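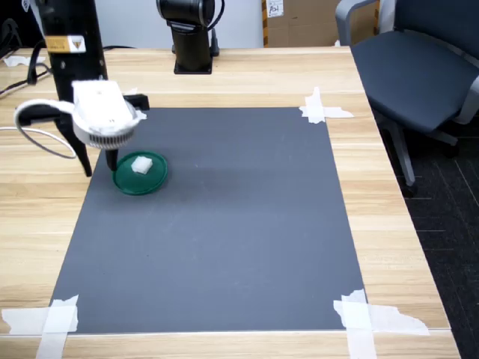 Attachment 1 to Ticket 1430: Station 2 with mat, plate and sponge, gripper over the left side of the work area.

Ticket 1430
Queue: Student Robotics Projects, Tundton Technical College
Project: Cirov (second-year manipulation project, plate and sponge task)
Submitted by: Amna Magsi, student team lead
Assigned to: Frans Baert, laboratory support
Priority: Normal
Status: Closed

Summary
The left arm at Station 2 places the gripper off target when picking up the sponge from the green plate. The recorded routine worked in August and has not been edited by the team.

Original report
Our team is preparing the pick-and-place portion of the Cirov project for assessment. The routine moves the gripper above the plate, closes on the sponge, lifts it and sets it down on the mat. Over the last two lab sessions the right finger has come down on or near the rim of the plate, and the sponge has been missed or pushed. We ran the routine 62 times and recorded 11 failed picks. All of the failures involved the same kind of offset. The controller did not report an error during any of these runs.

We have restarted the controller and reloaded the saved positions. Neither step made a difference. The second arm was not part of the routine and remained parked at the back of the table.

Please advise whether the arm needs service or whether we should record the positions again.

Response 1, laboratory support
Thank you for the report and the attachment. Before any positions are recorded again, please complete the following checks and enter the results in this ticket.

1. Confirm that the saved file is the version submitted for the August review.
2. Send the arm to its home position and compare the joint readings with the sheet in the station binder.
3. Open and close the gripper with no object present and report whether both fingers move freely.
4. Measure the position of the mat from the front edge of the table and from the arm base. Compare these figures with the setup drawing.
5. Check that the cable at the gripper housing has enough slack through the full motion.

Please do not adjust the finger screws. Finger adjustment is carried out by laboratory support only.

Response 2, student team
The checks were completed at the station with both team members present.

File version: matches the August submission.
Home position: all joint readings agree with the binder.
Gripper: opens and closes fully. No sticking was felt.
Mat position: does not agree with the drawing. The mat is closer to the front edge than it should be and is turned slightly.
Cable: moves without pulling at any point in the routine.

We also learned that the Illalley section used the same station between our sessions. Their team lifted the mat to clean the table and taped it down again.

Response 3, laboratory support
The results point to the mat and not to the arm. The routine uses fixed coordinates and has no camera input, so a plate set on its usual mark will be in the wrong place whenever the mat is moved. The edge of the sponge is then within reach on some runs and out of reach on others, depending on how it was set down.

Please remove all of the existing tape, align the mat with the setup drawing and apply one flat strip at each corner. Torn or layered tape should not be left in place. Run the routine at reduced speed before returning to the normal setting of 3000 on the Pirzada controller.

Response 4, student team
The mat was realigned and taped as instructed. The first runs were made at reduced speed and the gripper closed on the sponge each time. We then repeated the full set of 62 runs at the normal setting with no failed picks. The results have been added to the team log.

We request permission to mark the mat corners on the table so that the position can be checked before each session.

Resolution
Cause: work mat moved between sessions.
Action: mat realigned and secured. No change was made to the arm, the gripper or the saved routine.

Permission to mark the table is granted. Removable marking tape must be used, and the marks must be shown on the setup drawing. Mat alignment has been added to the start-of-session checklist for both sections. The team should cite this ticket in the testing chapter of its report and list the 11 failed runs together with the repeat results.

Closed by Frans Baert, laboratory support.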